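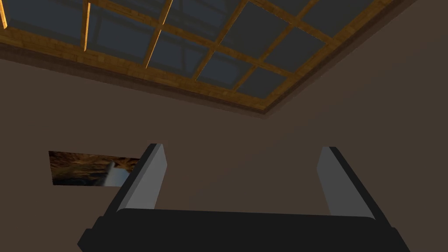 The Hidgate 510 is an interior wood finish supplied by Eko for beams, frames and fixed joinery in public and private buildings. It is a clear, low-sheen oil that protects the surface while leaving the natural color and grain of the timber in view. On a large skylight grid, where honey-brown beams meet dark slate-blue glass, the grain remains visible from below and the edges of the members still catch the light. The finish may be applied to new wood or to wood that has been fully stripped and sanded.

Coverage and application
One 3-liter can is sufficient for 34 square meters in a single coat. Two coats are required on new softwood. Apply with a natural-bristle brush or a lint-free pad, working in the direction of the grain, and remove any excess before it becomes tacky. The second coat should follow on the next working day. Overhead work should be carried out from a fixed platform – ladders are not recommended for sections that cannot be reached with both feet level.

Glass and adjoining surfaces
Mask all panes and seals before work begins. Splashes on glass should be wiped off promptly with Elska Thinner 901. The thinner must not be used on rubber gaskets.

Storage and disposal
Keep cans upright and tightly closed in a frost-free room. Used cloths may heat up on their own and should be laid flat outdoors to dry, or placed in a sealed metal container filled with water.

Ordering
Hidgate 510 is available in clear and in the tinted shade Nzioka, which deepens the tone of pale woods. Sample cans are available on request for both – customers are advised to test the product on an offcut of the same timber. Orders are shipped by ground transport only.

Product information last revised 25/07/2020.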